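Open House at Malteck

The invitation said there would be robots and a light lunch. Tamás Virág had been to enough of these to know which one to count on, and he ate before he came.

Malteck had the upper floor of a building on Iyengar Street, over a firm that made awnings. A young woman at the top of the stairs gave him a badge that read GRILTANIER, the name of his employer, and nothing else.

"I'm also a person," he said.

"We ran out of room," she said. "It's a long name."

He had been sent by Griltanier to find out if the future was ready, and if so, what it cost. Griltanier packed glass jars. For 33 years it had packed them by hand, and Tamás had packed them for the first six of those before someone noticed he could write a report. In August the owner had read an article on an airplane. Now Tamás was in a badge.

The man giving the tour was named Privel. He had the cheerful, slightly hoarse voice of someone who had already said all of it twice that morning.

"You don't program it," Privel told the visitors. "You show it. You do the job yourself with the gripper in your hand, and it learns from you."

"How many times do you show it?" asked a man from a bakery.

"For something simple? Say 800."

The baker wrote this down. Tamás thought of his nephew, who had been shown how to load a dishwasher on fewer occasions than that, though with no better outcome.

"And for something hard?"

"We should look at the work area," said Privel.

The work area was the office. Tamás had expected a cage, or at least yellow tape. There were desks and a great many black chairs, and a plant. People stood and sat in the places where people in offices stand and sit. He had worn his steel-toed shoes.

"Who wants to try?" said Privel, and because Tamás was in front, and had been looking at the plant instead of the floor, the thing was put into his hands.

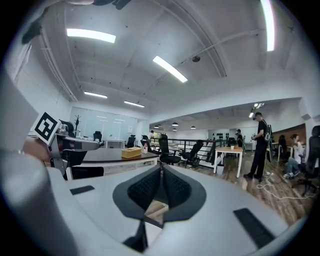
The upstairs room at Malteck, over the closed fingers of the gripper.

It was like shaking hands with a kitchen appliance. He squeezed and the black pads came together. He let go and they came apart. The baker watched with open envy.

"Now pick something up," said Privel. "Anything you like."

Tamás had brought a jar. It was in his coat pocket, wrapped in a sock, on the owner's instructions. He set it on the nearest desk and there was a small respectful silence, as if he had put down a baby.

"Glass," said Privel.

"We pack 600 an hour," said Tamás. "Per person."

He reached out with the gripper and closed it on the neck of the jar, the way he had closed his own fingers on necks of jars all through his twenties. It rose. He turned it a quarter turn, tipped it to see the light go through, and set it down again without a sound. He had forgotten that he used to be good at this.

"That's beautiful," said Privel, and he sounded as though he meant it. "Did everyone see the wrist? Could you do that again?"

Tamás did it again. He did it for the baker, and for two women from a pharmacy chain, and then for a man who had come up from the awning place to ask about the parking. Somebody brought him a chair and later a sandwich – so there was a lunch after all. At four o'clock the other visitors went down the stairs with their folders.

"What are we up to?" he asked.

"One hundred," said Privel, looking at his screen. "You're very consistent."

Tamás moved the sandwich over to make room and picked up the jar.

His report to Griltanier ran to a single page. Under Cost he wrote that he was still negotiating. Under Staff Required he put down one, experienced, and asked if he could have Iyengar Street added to his travel allowance.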